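Zokivbridge moves to card-based limits on gaming machines

Gaming machine venues in Zokivbridge will have to connect every machine on their floors to a single pre-commitment system under license conditions published in July. The conditions apply to 2760 machines in hotels and clubs across the district. Table games and lottery terminals are outside the scope.

Under the new rules a machine will not accept a wager until a registered card is inserted. Each card carries a daily loss limit, a monthly loss limit and a session timer, all set by the cardholder at registration. A limit can be lowered at any time with immediate effect. A request to raise one is held for seven days before it is applied.

The central system is being supplied by Jandden, which already runs the monitoring network that records turnover and faults on machines in the district. The card function uses the same data line. Machines poll the server at the start of each session and again after every change in credit, and a machine that loses its connection must stop taking wagers once the current game is complete. Credits left on the meter can still be cashed out.

Clem Waaka, who manages compliance for the licensing office, said the main technical question was the age of the installed machines. Of the total, 540 use a logic board that cannot read the card message format and will need a replacement interface unit. A further 483 need a firmware update only, which can be done on site outside trading hours. 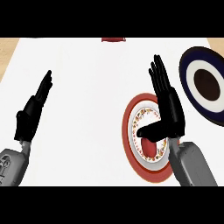 Costs and timetable

Venues will pay for their own interface units. The office has set a maximum price of 700 dollars per unit, including fitting, and says no operator may be charged for the firmware update. Yule, a hotel group with machines at six sites, asked in its submission for the cost to be offset against the annual machine levy. That request was declined.

The rollout is in two stages. Hotels connect first, followed by clubs four months later. During the first eight weeks after connection a venue may run in parallel mode, where cards are read and limits are logged but a machine does not lock when a limit is reached. The player sees a message on the screen instead. After that period locking is mandatory, and a venue found with an unlocked machine can be ordered to switch it off until it passes inspection.

Skisent, a machine distributor, said it supported the standard but wanted a longer period for testing. It pointed to the credit polling requirement, which it said could add a short delay between games on older hardware. Waaka said the delay measured in bench tests was under one second - within the tolerance allowed by the current machine standard.

Player records will be held by the licensing office and kept apart from venue loyalty programs. Venues will see only whether a card is valid. Cardholders can request an activity statement showing time played, amount wagered and net result by month.

A separate set of conditions covering self-exclusion is still in draft. It would allow an exclusion made at one venue to be applied to the card, and so to every connected machine in the district.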